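The Olledgate Open Day is an annual public demonstration of household robotics held each April at the Josuseo laboratory in Olledgate. It is best known for its dishwasher session, which draws a bigger crowd than the keynote.

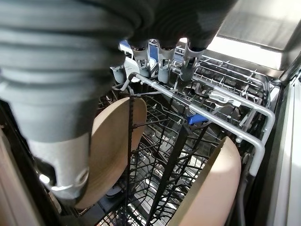

The session was started by engineer Nkechi Akpan, who felt visitors had seen enough robots wave. It runs for 13 minutes, or until the audience begins offering advice.

Format
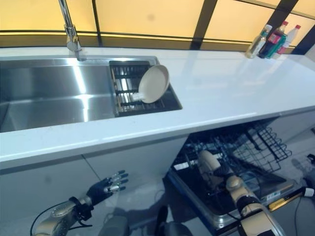
The humanoid, Adau, works in a mock kitchen with a long white counter. Organisers favour a lived-in look – three bottles stand at the far end of the bench, and a cream plate has its own place on the rack beside the sink. Visitors watch from behind a rope.

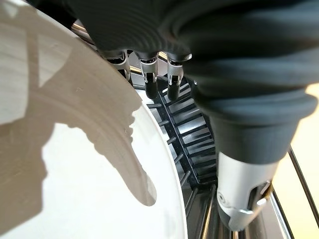 Scoring is informal. Torquil Kinnear, the usual compere, awards marks out of 10 and has never explained them.

Reception

Attendance has reached 2000. Critic Damilola Ugwu called the session "slower than my teenager, though it does turn up".

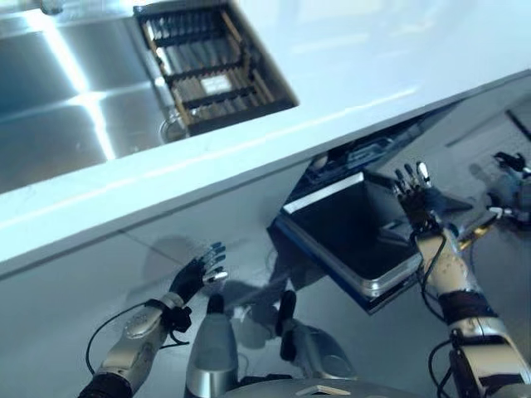 Adau at the open dishwasher, right hand at the door.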